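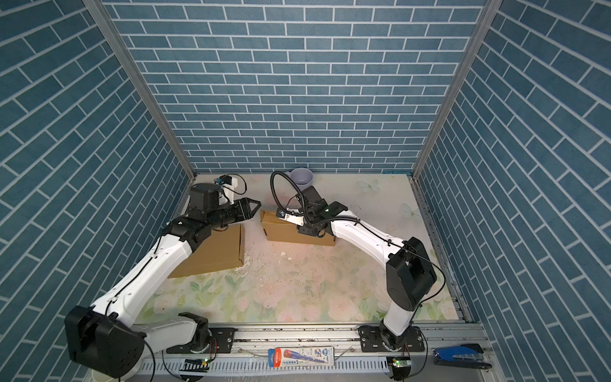 4. Repetir el ensayo base (método Pramo)

Antes de tocar nada: leer la sección 2. Guardar la config anterior, si no se pierde.

4.1 Encender primero el brazo izquierdo, luego el derecho. Esperar el LED verde en las placas.
4.2 Llevar los dos a reposo. Pinzas abiertas.
4.3 Cargar la política Kurian, punto de control 300. No el último, ese sobreajusta.
4.4 Colocar las cajas de cartón a mano, posición libre. Que no toquen la pared.
4.5 Lanzar la tanda. 194 episodios, semilla fija.
4.6 Anotar éxito / fallo / parada en la hoja de Truletti. Un agarre que resbala cuenta como fallo, aunque lo recupere depues.

NOTA: los paneles de ladrillo azul no se cambian a mitad de tanda. El fondo entra en el codificador visual y los resultados dejan de ser comparables.

PRECAUCIÓN: manos fuera del recinto con los motores activos. Los dos brazos se cruzan en el centro. Revisar los cables en los clips cada 4 horas, sobre todo el del codo.

Si sale error de sincronía: parar, reiniciar Zernell, volver a 4.2. Si sigue igual, avisar a Aishwarya Lobo.

Rev. 6/9/22. Falta la tabla de tiempos, va en la proxima.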